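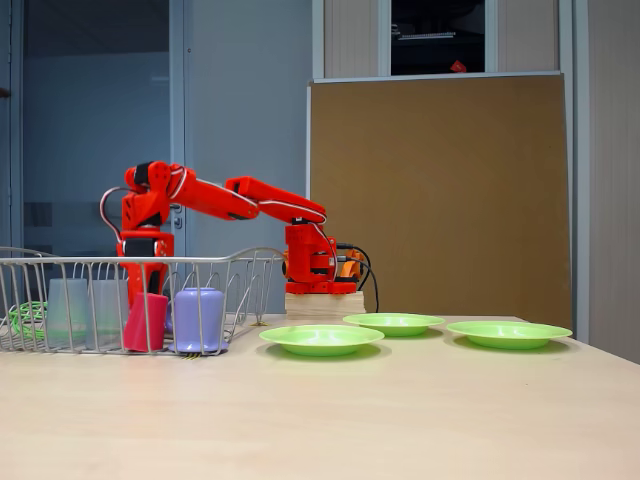 Draining and Storing Cups in the Shared Kitchen

Residents and staff of Birkow House are asked to follow these recommendations when using the dish rack. They apply to plastic cups and tumblers of every kind.

Before washing
Empty the cup and rinse it in cool water. Cups that have held milk, juice or tea should not be left standing in the sink overnight. Frosted plastic shows tea stains sooner than colored plastic does and should be washed first, while the water is clean.

Placing cups in the rack
Set each cup upside down, with a small gap between it and the next. Cups should not be nested or stacked while they are damp – moisture held between two cups leaves a stale smell. Tall cups belong at the ends, where they are less likely to be knocked over. Plates go in after the cups are settled.

A rack used on a wooden table requires a tray or a folded towel beneath it. Change the towel daily and wipe the table along the grain. Standing water marks light wood within a few hours.

Cloudy cups
Soak for 20 minutes in one part white vinegar to four parts warm water, then rinse well. Scouring pads are not to be used on plastic.

Care of the wire rack
Once a week, empty the rack and brush the wires with warm water and dish soap, paying attention to the corners. Dry it fully before returning it to use. A rack that shows rust should be reported to Lộc Vũ, Kitchen Services, Room 41.

Cups left in the rack after the evening meal will be returned to the shelf above the sink.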